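In Praise of the Half-Bare Desk

I love a desk with almost nothing on it! I don't mean the showroom kind with a single perfect pencil, I mean one where somebody has kept two or three things they really want near them and sent the rest to live in a drawer or on a shelf.

My own desk on Sarkgate used to hold 11 mugs and a printer that hadn't worked since we moved. I cleared it one evening in August and kept a plant, a cloth and a lamp. I still get a small thrill walking in. 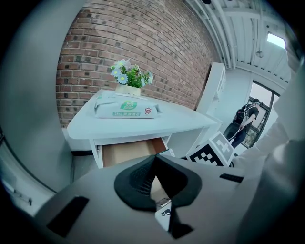

Wipes, daisies and a drawer left partly open.

What a cheerful pairing, wipes and flowers! People get snobby about artificial flowers and I wish they'd stop. Green leaves and yellow-centered daisies look wonderful against brick, and they'll put up with any amount of neglect (mine have had plenty). A cream pot is plenty of decoration for one desk.

And keep the wipes out where you can grab them. I used to store mine in a hall closet and cleaned the desk maybe twice a year. Now it gets a quick pass most mornings, before the coffee's done.

As for drawers, let them be messy. Mine holds 104 paper clips and a stapler from my Jirkgate days, and I have no plans to sort any of it.

300 shares | 11 comments

Related
Why I Gave Up on Desk Trays
Brick Walls and What to Put Against Them
A Shelf Tour From Bremex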